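Does it matter if half your demos are a blur?

Print this post | E-mail this to a friend

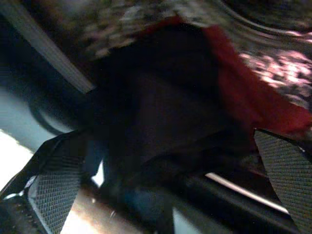 So, April was the month I finally stopped arguing with Svenja about blurry frames and ran the test. She's been saying since last fall that we should throw out any wrist camera frame where the arm is moving fast. Her logic is pretty simple: if a person can't tell what they're looking at, what's the policy supposed to learn from it? And my logic was, well, the robot is going to see the same mush when it runs on its own, so it had better get used to it! We went back and forth on this over a lot of bad coffee.

If you're new to the blog, I work on cloth. Picking it up, mainly, one piece at a time out of a messy pile, and dropping it somewhere else. The project is called Cluker (don't ask, the name was there before I was) and we train everything from demonstrations. A person drives the arm, we record it, the network learns to copy. Dark cloth is the worst. You get a big lump with almost no shading on it, and all the useful clues come from whatever brighter thing happens to be lying next to it. Add some speed and even the folds go away.

The plan was two versions of the same dataset. One had everything in it. The other went through a little filter Pirmin Aigner wrote, which scores each frame for sharpness and drops the bad ones. Same network, same training time, same seeds. Then 50 tries for each one on the real arm, with a pile that we re-tossed between tries by dumping it out of a bin. I did the dumping. My back has opinions about that.

I really thought the two would come out about even and we could all go home. They didn't! The filtered version got 30 clean single picks. The one with everything in it got nearly 40, and the gap was almost all in the dark stuff. On light and patterned cloth I couldn't see any difference worth talking about.

Watching it was more interesting than the score, at least for me. The filtered policy would come in fine, get close, and then sort of dither right when the arm sped up for the final approach. Stop, back off, come in again. My guess is that the filter was eating exactly that part of every demo, the last quick swoop before the fingers close, so the network hardly ever got to see it. Svenja's guess is that the filter threshold was just too harsh and a gentler one would win. She could be right. The sharpness score doesn't know the difference between a blurry picture and a plain black sock, so Pirmin's script was probably tossing perfectly good frames of dark cloth too (he noticed this himself, about an hour after we finished, and was very glum about it).

That muddies things, obviously. If the filter was dropping dark frames for being dark, then I haven't shown what I thought I'd shown about blur. The fix is to score the motion from the joint speeds and leave the pixels out of it, and we have those logged for every demo, so it's only a matter of somebody writing it. Pirmin has started.

A few people wrote in after the last post asking about shutter speed. Yes, we could shorten the exposure, and yes, we tried it, but the lights in our room aren't strong enough and the dark fabric just turned into grainy black nothing. More lamps are on the wish list, under the new finger pads.

Next round is the joint speed filter, same pile, same 50 tries each, and Svenja is doing the bin this time. I'll put the results up when we have them, whichever way they go.

Print this post | E-mail this to a friend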